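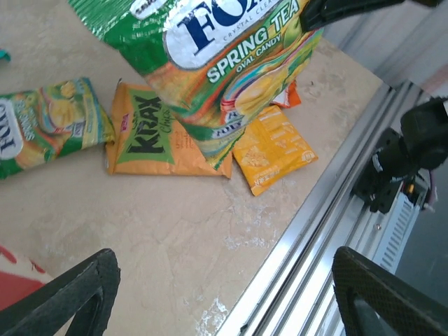
How to sort a snack pile before it goes in the drawer

Most snack advice starts with buying matching tubs. I doubt you need any. A table and 13 minutes will do.

Step 1. Lay everything flat, faces up. Stacking looks tidy and hides half of what you own.

Step 2. Put like with like. The two Fox's Spring Tea bags go side by side, with the Krax next to them. Small packets get their own corner, or they slide under the big bags.

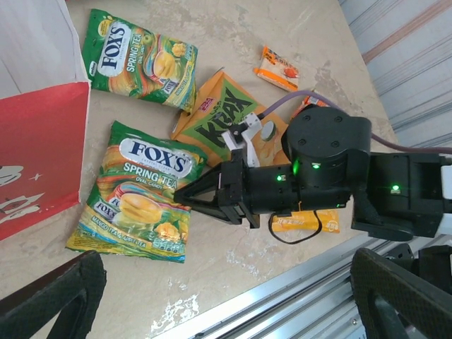
Step 3. Read the dates yourself. "Candy keeps forever" is something people say. Anything dated before March goes up front or out.

Step 4. Chips go in last, on top. I tried the Drorken drawer divider and went back to a shoebox.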